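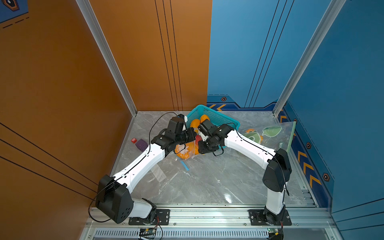 Facilities Support, Workshop Services — Cimar Building

Section 3. Setting up the Gostineo label printer

3.1 Place the printer on a level surface. Leave 600 mm of clearance above the lid so that it can open fully.

3.2 Check that the power switch is in the O position. Connect the power supply to the printer, then to the wall outlet.

3.3 Press both side latches and raise the lid until it locks.

Caution: The print head stays hot after a long run. Let it cool before touching any part under the lid.

3.4 Load the label roll with the printed side facing up. A full roll holds 700 labels. Slide the guides in until they touch the roll, then back them off slightly.

3.5 Feed the first label under the roller and close the lid. Both latches must click.

3.6 Turn the printer on. The status light blinks amber for some 23 seconds and then turns solid green.

3.7 Hold the feed button until one label comes out. The printer measures the gap between labels and stores the value.

Note: Repeat step 3.7 each time the label size changes — the old value is kept until a new one is stored.

3.8 Print a test label from the Jurkevex menu. If the text is faint, raise the darkness setting by one step and print again.

Revised 20 April 2022, Å. Hellström. Replaces the July issue.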